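About Tostard

Tostard tests whether machines can do chores. We have been asked to keep this page short and optimistic, and we have managed to keep it fairly short.

People come to us with a robot, or with a plan to buy one, and a question that usually begins with "So could it just". Could it just unload the dishwasher. Could it just restock the bins at the end of the line. We set up the job, let the machine have a go, write down what it did, and send a report in everyday words. Our reports have been called discouraging. The people who called them that have mostly come back for another one.

Where we started

The company began over a packing bench at Dandon, a shop that made shelf brackets and had bought an arm to put them into boxes. The arm was very good at putting brackets into boxes. It was less good when a box flap had folded itself inward, which box flaps like to do, and on those days a person stood beside it and held the flap back. That person was one of our founders. After a month of holding flaps for a machine that had been bought to save labor, starting a testing business seemed like a natural step.

We are still a small outfit. There are four of us full time, plus a bookkeeper who would like it noted that she does her own filing.

What we test

Our work splits into house chores and shop-floor chores, and the two have more in common than either side likes to admit. Both are full of handles, lids, latches, cloths, cords and things that were put back in the wrong place by somebody who has since gone to lunch.

We keep a list of chores. It has 15 main entries and a long tail of variations, and the entry that gets the most laughs at sales meetings is "open a door". Visitors expect laundry to be hard. They can see that a towel is a floppy, uncooperative thing. A door strikes them as solved, on the grounds that they have been opening doors since they were small.

Consider what the door asks for, though. The machine has to find the handle and get its fingers to either side of it without knocking into the wood. It has to work out which way the handle turns, turn it far enough, keep it turned, and then move the whole door along a curve whose center is a hinge it may not be able to see. A hand does all this while carrying groceries. A gripper does it while carrying nothing, and takes its time.

We do the first rounds in simulation, where the doors are free and the dents don't matter. The picture is plain gray and brown stuff, no prettier than it needs to be, and the view from the gripper is close enough that the handle takes over the middle of everything. Lining the jaws up with the end of a lever is the part most systems now do respectably. What comes after the lining up is the part we get paid for.
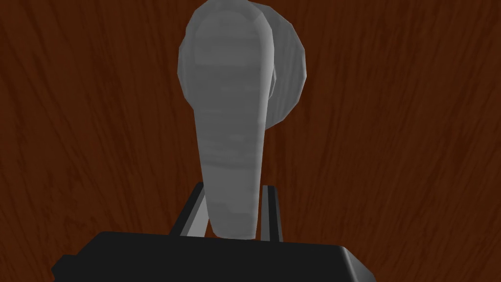 Can they do it yet?

Our standard answer is "some of it, if you help". We have considered putting this on a mug.

Here is the longer form. Machines are good at chores that have been made boring on purpose. If the part always arrives the same way up, in the same tray, under the same lights, a robot will move it until the building falls down. Most shop floors can be persuaded into that condition, with enough brackets and tape. Most kitchens can't, and the people who live in them object to the tape.

The trouble starts with chores made up of several small jobs in a row. A machine that gets each step right most of the time will still get the whole thing wrong surprisingly often, and it tends to do so with great confidence, carrying on to step five with step three lying on the floor behind it. A person notices that the drawer didn't open. A robot may well go ahead and put the spoons away regardless.

A good share of our testing time is therefore spent on the moments between jobs: the turn away from one thing, the approach to the next, the stretch where the gripper is open and there is nothing in it. These parts get edited out of demonstration videos. We leave them in, and we count them against the clock.

Rooms made for testing also come out odd. A simulated house can be put together from whatever surfaces the software has handy, so one wall may look like leather and the trim beside it like a row of mustard-colored tiles.

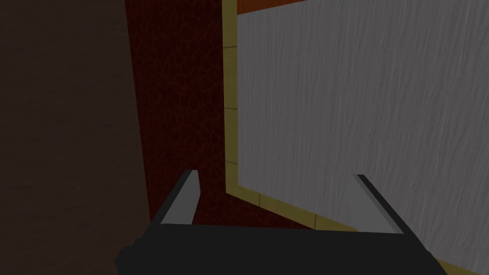 Taste doesn't come into it. If a system only recognizes a wall when the wall is white, we would like to learn that before it meets somebody's grandmother's wallpaper. So we shuffle the colors and the textures, dim parts of the room, and run the same chore again. Systems that did nicely in the tidy version sometimes go to pieces in the ugly one, and their makers ask us whether the ugly one is really necessary. We invite them to visit some actual homes.

How we score

Every chore gets 1000 runs in simulation before we will say anything about it in writing. We then repeat a smaller set on real hardware in our shop, with real doors, which do get dented. A run counts as done when the chore is done. Nearly done is recorded as not done. We have had long telephone calls about this.

We also keep a column called "helped". Any time a person steps in, straightens something, picks something up, or says "hang on" and presses the button, it goes in the column. Customers tell us it is the most useful thing in the report and the one they would most like removed.

Projects we can talk about

Costello was a study of restocking in a hardware store after closing time. The robot handled boxed goods well and was defeated by anything hanging on a peg. The store now hires one person for the pegs, and the robot has the boxes to itself.

Cundale is our long-running household project, and the doors belong to it. We began it in August with the modest aim of getting a machine from one room to another and back with a cup. The cup has since been dropped from the first phase, in both senses. Cabinet doors come next, and after them the dishwasher, which we are not looking forward to.

What we don't do

We don't build robots, sell them, or take a cut from anyone who does. We don't predict the year in which you will stop doing your own dishes. We don't test anything with blades, and we would prefer not to explain the policy.

Working with us

Tell us the chore, as exactly as you can, including the annoying bits. If you have somebody who does it now, ask them what goes wrong, and then send us what they say without cleaning it up. We quote per chore. Visitors are welcome by appointment at Unit 15, and the front door sticks, so lift as you push.

Page last updated March 13, 2022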